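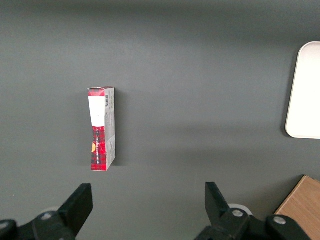

Keeping Small Drawers in Order

Empty everything out first and wipe the inside with a barely damp cloth. Let it dry for 30 minutes before putting anything back.

Cut-down cartons make good dividers. Measure the inside height of the drawer, take 2 mm off, and trim the carton to that. Tea and cracker boxes are stiff enough. Cereal boxes sag unless you double them.

If a drawer sticks, rub a candle stub along the runners and work it in and out a few times. Don't use cooking oil, as it goes gummy and holds dust.

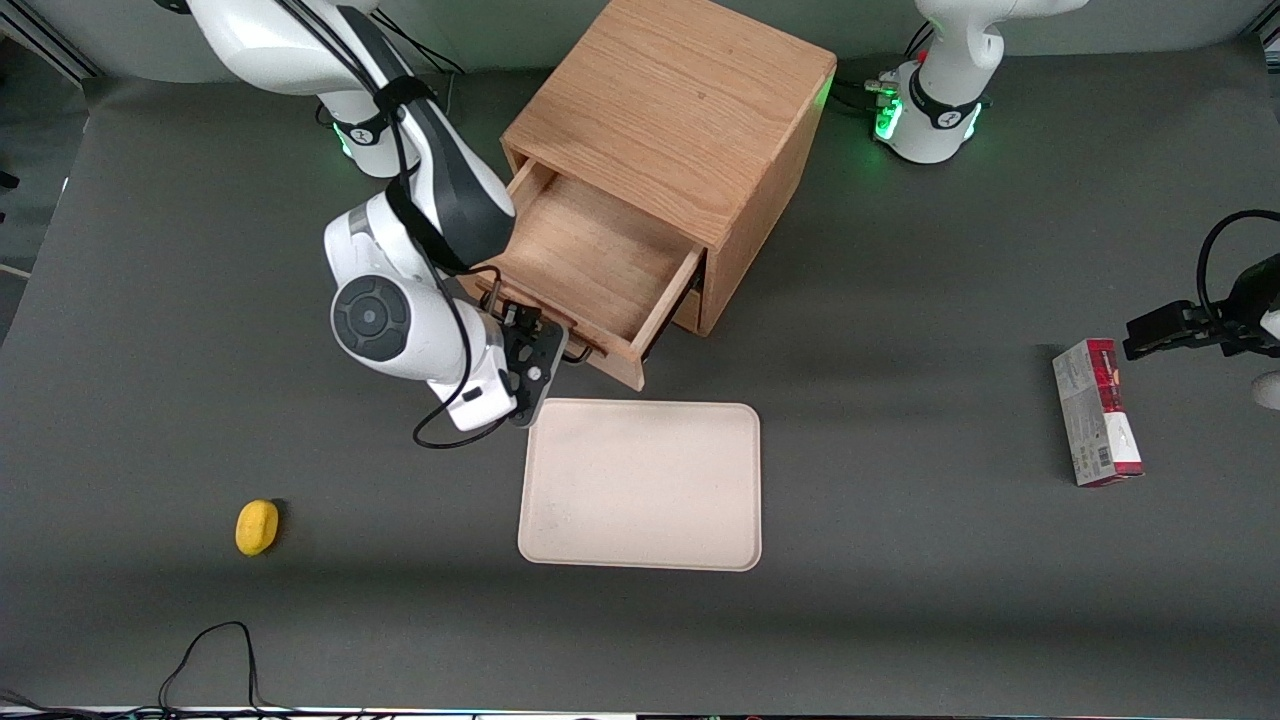 Loose knobs are usually a worn screw hole. Pack it with a wooden toothpick and a dab of white glue, snap it off flush and leave it overnight. Tighten by hand the next day.

Batteries go in their own section with the ends taped. Rubber bands perish in the heat, so keep them away from the stove side.

Line the bottom last. Leftover wallpaper works, and so does brown paper. Colour doesn't matter much, but a pale one shows crumbs sooner.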